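El engranaje grande de Noltach: lo que me gusta y lo que no

Llevaba tiempo con ganas de escribir de este kit, porque en los comentarios me lo habéis preguntado varias veces y siempre contesto a medias. Es el juego de engranajes de plástico de Noltach, el de iniciación, y lo compré para el taller de mecanismos que damos en Gatura. Trae 11 ruedas de distintos tamaños, unos ejes metálicos y una hoja de instrucciones que más vale olvidar (en serio, Tsion Tesfamariam intentó seguirla al pie de la letra y acabó montando el tren al revés).

Me voy a centrar en la rueda grande, la azul, que es la que manda en todos los montajes y la que más usa la gente. Yo venía de un kit de Drarkgate con unos dientes enormes, muy de juguete, que hacían un ruido como de carraca, ¡una cosa insoportable! Y claro, cuando saqué esta y le pasé el dedo por el borde me alegré un montón. El diente es pequeño, fino, triangular, y da toda la vuelta muy parejo. No encontré rebabas en la mía. Mitiku Negussie sí tuvo que repasar un par de dientes en la suya con una lima de uñas, así que mirad bien la pieza antes de ponerla.

Otra cosa que me convence es el cubo central. Sobresale bastante de la cara del disco y eso le da más apoyo al eje, con lo que la rueda cabecea menos. En el kit viejo el agujero iba casi a ras y aquello bailaba como una peonza. El disco en sí es liso, sin radios ni ventanas, y ahí tengo mis dudas: queda precioso, pero a mí me gusta poder ver lo que hay detrás cuando monto dos etapas seguidas. Manías mías.

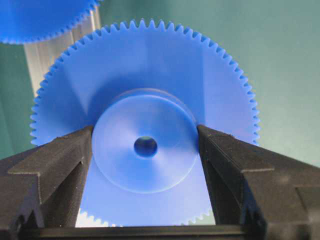 El mismo azul, con la rueda vista de frente:

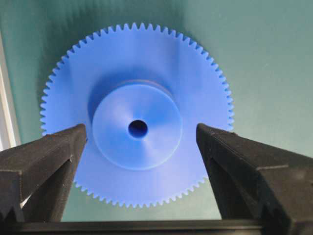
¿Hay que engrasar los dientes?

Con los ejes basta: una gota de aceite ligero donde giran y los dientes en seco. La grasa en un diente tan fino recoge polvo y pelusa, y luego limpiarla es un trabajo de chinos con cepillo de dientes y paciencia.

Sigo con lo menos bueno. El agujero viene muy justo. Con el eje del propio kit entra bien, apretando un poquito, pero con los que yo tenía guardados de otras cosas no hubo manera, y Dragica Kelmendi terminó pasándole una broca a mano, despacito, para abrirlo lo mínimo. Funciona, aunque si te pasas ya no hay vuelta atrás y la rueda patina. Tampoco venden la grande suelta, o yo no he sabido encontrarla, y eso me fastidia bastante.

De aguante, de momento, ninguna queja. Le dimos unas 500 vueltas con la manivela una tarde (nos turnamos, que cansa) y no saltó ni un diente. Eso sí, engranad con calma: si la rueda pequeña queda demasiado lejos, el diente apenas muerde y se escapa a la mínima carga. Yo dejo un pelín de juego y compruebo a mano antes de fijar nada.

¿Lo volvería a comprar? Pues sí, y de hecho en agosto caerá otro para el segundo grupo. Si alguien sabe dónde conseguir ejes sueltos de esa medida, que me lo deje en los comentarios, por favor.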